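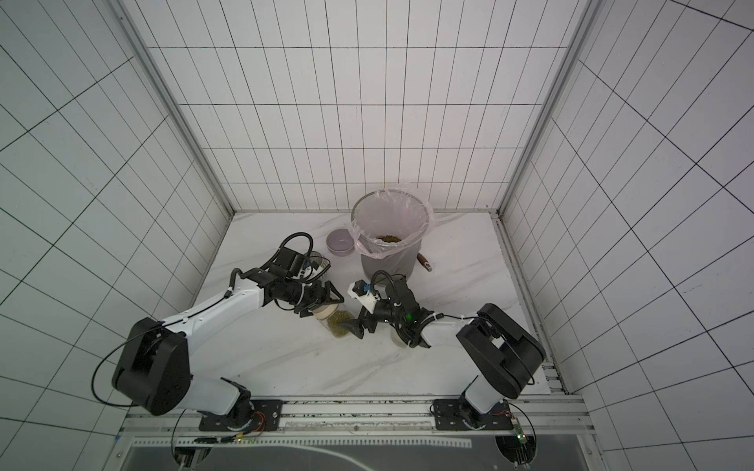 Galix: municipal climate targets and household consumption

Data card, second release, May 1, 2020
Maintained by Kyung-tae Ha. Coding of the texts by Joon-young Ahn and Kyung-tae Ha.

Summary

Galix is a table of climate commitments that were published by municipalities, together with a coding of what each commitment says about consumption. We wanted to know how often a local climate plan counts only the emissions inside the town border, and how often it says something about goods which the residents buy from other places. The first release had only the plans. The second release adds the budget lines, where we could find them.

Contents

plans.csv — one row for each plan, 734 rows
commitments.csv — one row for each commitment inside a plan, 3,223 rows
budget.csv — one row for each budget line that is connected to a commitment, 1,079 rows
codebook.txt — all codes, with a short text for each

The files are joined by plan_id. In budget.csv there is also commitment_id, but it is empty when the budget names only the plan in general.

How the texts were coded

Each commitment has one main code and can have up to two side codes. The main codes are territorial, consumption, mixed and unclear. We gave "consumption" only when the text speaks of emissions from goods or services made outside the municipality. A sentence such as "citizens should live more sustainably" is coded unclear, even if the chapter title has the word consumption in it.

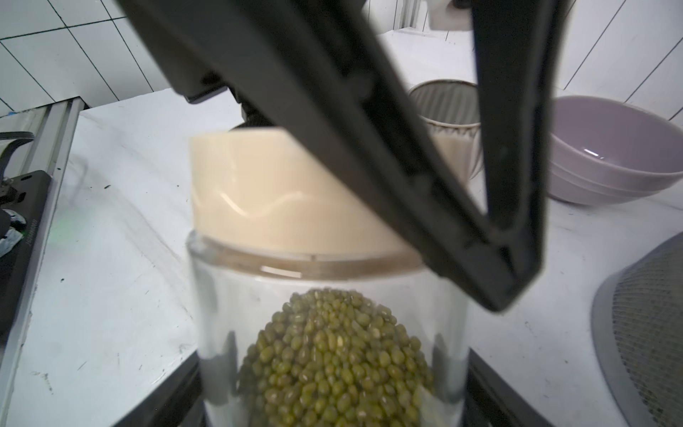
The side codes are for the sector: food, transport, heating, building, waste, public purchasing, other. Food was the most difficult of them. Many plans mention school meals under public purchasing and again under food, with different numbers, and in such a case we kept both rows and put the value 1 in the column dup_flag. Please filter by this column before you add anything up.

A sample of 300 commitments was coded by both of us separately. Where we did not agree, we discussed the row and wrote the final code in main_code. The first opinions are kept in code_kh and code_ja, so you can calculate agreement in the way you prefer.

Target years

target_year is the year written in the plan. If the plan says "by the middle of the century", the field is empty and the words are in target_text. We did not change "carbon neutral", "climate neutral" and "net zero" to one term. They are in the column term_used exactly as printed, in English translation.

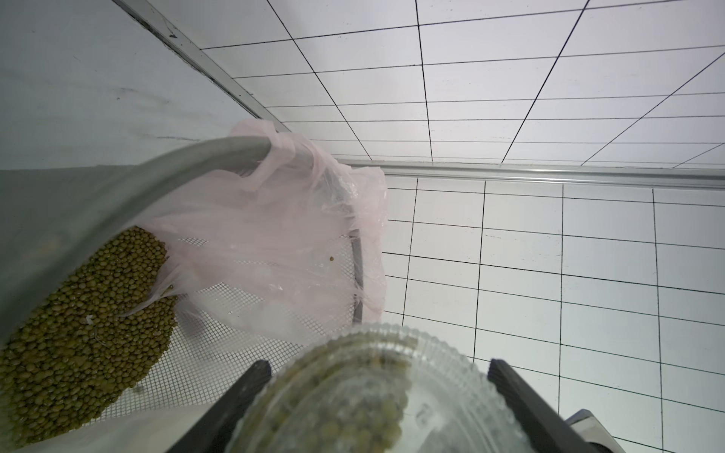
Known problems

The plan for Elcombe exists in two versions with the same cover date. We used the longer one.

Delach joined its plan with the neighboring district after the first release. The old plan_id still works, but the population field is for the joined area, so values per person are wrong for the earlier years.

Budget lines are in local currency and are not corrected for inflation. Some are for one year and some for a whole period — see the column budget_span.

Small municipalities are missing more often than large ones, as many of them publish the plan only on paper. The table should not be used for saying what share of all municipalities has a target.

Changes from the first release

Added budget.csv. Corrected the spelling of place names. Removed two plans which were drafts. The column sector was split in side_code_1 and side_code_2, so old scripts will need a small change. The import script, Mushi, reads both formats.

Use

Free for research and teaching. Please name the release when you cite. Corrections are welcome, and it helps us if you send the plan_id and the page of the plan where you found the mistake.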